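Preltar halts gripper sessions in Hundville after finger fails to release

Preltar has stopped all work with its hand-held grippers at the Hundville office after one of the tools stayed closed on an operator's hand for 11 seconds, the company said in a notice to staff and building tenants dated 2024-04-24.

The operator was not badly hurt. She had bruising on two fingers and was seen by a first aider before going home for the rest of the shift. She has since returned to desk work.

The grippers will stay out of use until the drive unit in each one has been opened and checked, the notice said. The company has not given a date for a restart.

According to the notice, the operator was moving small items from one side of a table to the other when the fingers on her gripper closed and did not open when she let go of the trigger. She was using her free hand to straighten an object between the pads, and two of her fingers were caught. A coworker pulled the battery, and the fingers went slack.

The gripper has a stop button on the back of the handle. The operator pressed it and it made no difference, the notice said. Pulling the battery was the only thing that worked.

Paraskevi Alexiou, who runs the sessions at Hundville, said the stop button should have cut power to the motor whatever the trigger was doing.

"The trigger sticking is a fault we can live with for a day while we fix it," Alexiou said. "The stop button doing nothing is a different matter. We pulled every unit that afternoon, including the ones that had never given us any trouble."

A first look at the failed unit found that a small return spring inside the trigger had slipped off its post. With the spring off, the trigger stayed partly down and kept telling the motor to close. That accounts for the fingers staying shut.

The stop button problem appears to be separate. On the unit that failed, the wire from the button had been connected to the control board and not to the motor supply. Pressing it sent a message to the board asking it to stop. The board was busy acting on the trigger signal and did not respond. Alexiou said the drawings show the wire going to the motor supply, and that the company is trying to find out when the change was made.

Three more units have been opened so far. Two were wired the same way as the one that failed. The third matched the drawings. None of the three had a loose spring.

The grippers are put together by Bañez, a workshop that also does repairs for Preltar. Bañez said in a short written reply that it had received the failed unit and was checking its build records. It said it had told its other customers about the wiring and asked them to test the stop button with the trigger held down before using the tools again. It did not say how many tools were involved.

That test was not part of the daily check at Hundville. Operators were asked to press the stop button at the start of each shift with the fingers at rest and look for a red light on the handle. The light comes on as soon as the board gets the message, so a badly wired unit would pass.

"We were checking the light," Alexiou said. "I wrote that check sheet, so that one is on me."

The sheet has been rewritten. Operators will now close the pads on a foam block, hold the trigger down, and press stop. The pads have to open far enough for the block to drop out. A unit that holds on to the block goes in a locked cabinet with a tag on it, and the shift lead signs for it. The foam blocks were delivered this week and are kept in the same cabinet as the batteries.

Preltar uses the grippers to record how people pick up and put down everyday objects. The operator holds the tool and works it by hand, and the recordings are later used to train robot arms. Much of the Hundville work takes place on office tables, with the sort of things usually found there: bottles, mugs, staplers, remote controls, boxes of different sizes. The pads are soft and ribbed, and the force they apply is set low enough to hold a plastic bottle without crushing it.

The low force is one reason the injury was minor, the notice said. It also said the setting should not be treated as a safety feature. The motor on the failed unit had been pushing against the operator's fingers the whole time, and the force limit is kept by the same board that ignored the stop button.

Operators had been told to keep their free hand away from the pads while the tool was switched on. The notice repeats that rule but says it had not been followed closely for some time, by operators or by shift leads. Objects tip over or roll, and setting them straight with the other hand is faster than putting the gripper down. Alexiou said she had seen it done many times and had done it herself.

Under the new rules, an object that needs to be moved by hand is moved with the gripper switched off and set down on the table. Session plans will be made longer to allow for this. Operators are paid by the hour and not by the number of recordings, and the company said that will not change. Staff who were booked for sessions during the halt are being paid for the hours they were booked.

The injury took place late in the morning. Other operators in the room kept working for a short time after it happened, and the general order to stop did not come until after lunch. The notice calls this delay a mistake. In future, any injury involving a gripper will stop all the tables in the room at once, and any operator may call the stop without asking the shift lead first.

Work at Preltar's other site, in Pistthorpe, has been only partly affected. Pistthorpe uses an older gripper without a motor, in which the fingers are closed by hand through a cable. Those tools have no board and no battery, and sessions there are going ahead as normal. A small number of motor-driven units had been sent to Pistthorpe in April for a trial. They had not yet been unpacked and have been returned to Bañez.

Some of the Hundville operators may be offered shifts at Pistthorpe while the halt lasts. The drive is long, and the company has said that no one will be required to go. Travel time will be paid.

Preltar said it had reported the injury to its insurer and to the owner of the building. Tenants on the same floor had asked whether the batteries were a fire risk. The notice says the battery on the failed unit was warm when it was removed but undamaged, and that charging is done in a separate room with a smoke alarm. The batteries have been taken off charge until work starts again.

Before the restart, each gripper will be rewired so that the stop button breaks the supply to the motor directly. The trigger springs will be replaced with a type that clips on at both ends. Bañez will do the work, and Preltar will test every unit itself when it comes back. Alexiou said she also wants a second stop button placed where a coworker could reach it without taking hold of the operator's hand, but that this would need a new handle and would not be ready in time.

Operators will go through a half-day of training before they are allowed back on the tools. It will cover the new check, the rule on the free hand, and how to take out the battery with one hand while wearing the gripper on the other. The last part was added at the request of the injured operator, who told the company she had not been able to reach the catch herself.

Staff with questions about shifts or pay should speak to their shift lead. Anyone who has had a gripper stick or respond late in the past, even for a moment, is asked to write down what they remember and hand it in, with the unit number if they have it. 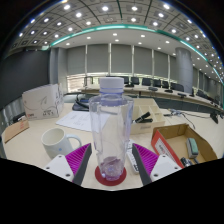 A hand-held gripper with its pads open on either side of a plastic bottle, at a table in a conference room.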